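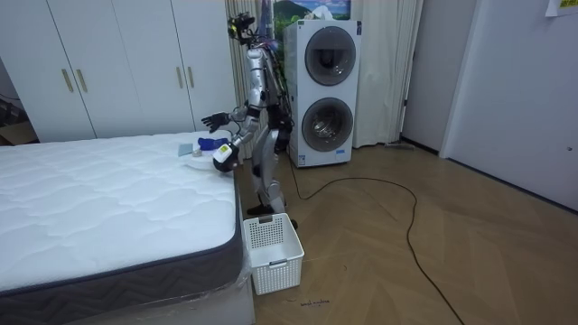

Pirnside Short-Stay Housing
Progress report to the Enache Fund
2024-04-16
Prepared by Mélanie Poirier

Work covered by this report

The grant pays for repairs and refitting at the Skavirville house, and for the first year of tenancy support. This report covers the period from January to now.

Building

The upstairs rewiring is finished and signed off. Donal Kinsella found old cable behind the landing wall that wasn't on the plans, and replacing it added 3 weeks. The back stairs have a new handrail on both sides. Guttering on the north side still leaks at the corner and the roofer is booked to come back.

The laundry is the main job outstanding. Tedix delivered the wrong hot water unit and has agreed to swap it at no charge. Until then residents are using the laundry next door, and we are paying for that out of our own funds.

Stays and referrals

We took 145 referrals and housed 67 people. Most of those we couldn't house needed a ground-floor room, and we have only 2. Hanna Sadowski now rings each referring agency the same day if we're full — before this, people sometimes waited most of a week for an answer.

The average stay was longer than we planned for. Rents in town have gone up again and there is very little to move on to.

Staff

Remzi Çınar started as tenancy worker in January. Ludivine Bouvier has dropped to part-time hours and keeps the weekend roster.

Budget

Spending is on track apart from the electrical work, which went over. We would like to move the unspent furniture money across to cover it. A revised budget is attached for your approval.

Next period

Finish the laundry, fix the guttering, and get quotes for turning the front office into a ground-floor bedroom. We'll send the quotes through once we have them all.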